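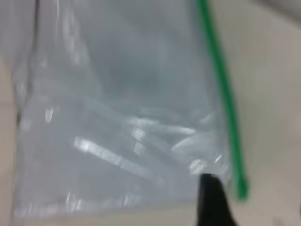

## 1/10/19, Burkport

Zipper pouches all day. I got in before the heat was properly on and kept my jacket on through the first hour of driving. My hands were stiff and the leader arm was stiff too, so the early demonstrations are jerky and I marked them that way. I don't know if anybody at Layug reads the marks, but I put them in.

The job is to get hold of the green zipper at one end, pull it along the track, let go and back off. By hand it takes me a couple of seconds. Through the arm I was very slow this morning and got down to 15 seconds on the best one before lunch. Most were a good deal longer than that. The instructions from Larureo say speed doesn't matter as long as the motion is continuous. I still find myself hurrying when I can hear the other station finishing.

The trouble is the plastic. It slides away from the finger when I push from the side, and when I come down from above it gives a little and then springs back. The wrist view is not much help once I'm close in, just shine and blur, with the green as the only thing I can steer by. What worked better was to come in low beside the zipper with one finger, press the film against the table, wait, and only then close. The wait feels wrong. I had to say "one, two" out loud to make myself do it. If I closed right away the whole pouch turned and I had to chase it.

I also tried guiding the arm by hand for a while, with the motors slack, holding it just behind the wrist. I could feel the plastic catch that way, and I can't feel anything through the leader. But my sleeve kept getting into the overhead view, and those recordings can't be used for this set. I wrote down how it felt, the angle mostly, and went back to the leader and tried to copy it. That helped more than I expected. The tilt should be less than I had been giving it.

### After lunch

Ukulura froze twice. The first time it had saved. The second time it hadn't, and I lost the stretch I was happiest with. I restarted it, checked the disk, and recorded a throwaway to be sure it was writing. The counter came back up at 773, so the numbering was fine at least.

Some notes for myself while I remember them:

- Turn the pouch to a new angle between takes. I got lazy and left it at nearly the same slant for too many in a row.
- Open the gripper all the way before lifting off. Half open, it drags the film up with it.
- If the zipper sticks, keep recording and back up along the track. A recovery is worth keeping. A long pause while I think is not.
- Wipe the fingers. They pick up whatever is on the pouch and get slippery.
- Don't press down hard at the slider end. The arm complains and I get the fault tone.

I did a run of 19 in the middle of the afternoon with no faults, which is my longest so far on this task. Then I got tired and pinched nothing but air several times in a row. I threw those out. I took a walk down the hall and drank some water and it was better when I came back, though not as good as before.

The pouches with paper in them are easier to turn and harder to grip. The sheet keeps the thing flat, so it stays where you put it, but there is less slack film near the track to get a finger on. I did the last part of the day with a marked-up sheet inside, pouch lying at a slant and the green side away from me.

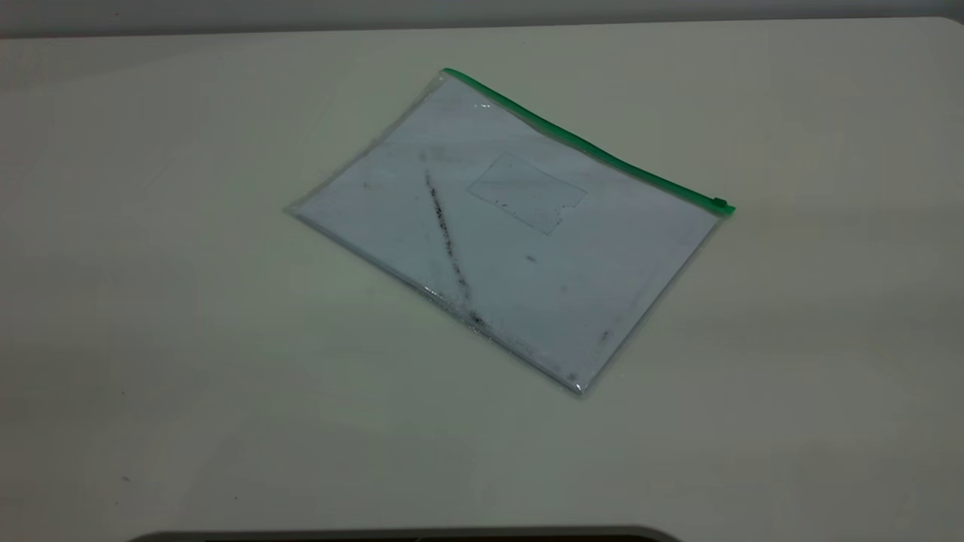
Should I keep the takes where I missed the zipper the first time and got it on the second try? I'm keeping them if the second try started from wherever the arm ended up, with no reset and no long stop, and I'm tagging them as recoveries so they can be pulled out later.

I asked about the wrist camera again at the end of the day. The answer was that the blur is known and they want the arm moved the way a person would really move it, so I should leave the settings alone. Fine. I'll slow down a bit on the last part of the approach anyway, as that's where I lose sight of the edge.

My right shoulder is sore from holding the leader up. The stool is too low for that table. I moved it to the next notch and wrote my initials on tape so it stays there.

Drove home with the radio off. Made eggs. Opened a bag of frozen peas and noticed I pressed the bag flat against the counter first, waited, and then pulled. Tomorrow is the same pouches with the table turned the other way — bring the thin gloves, and a sweater.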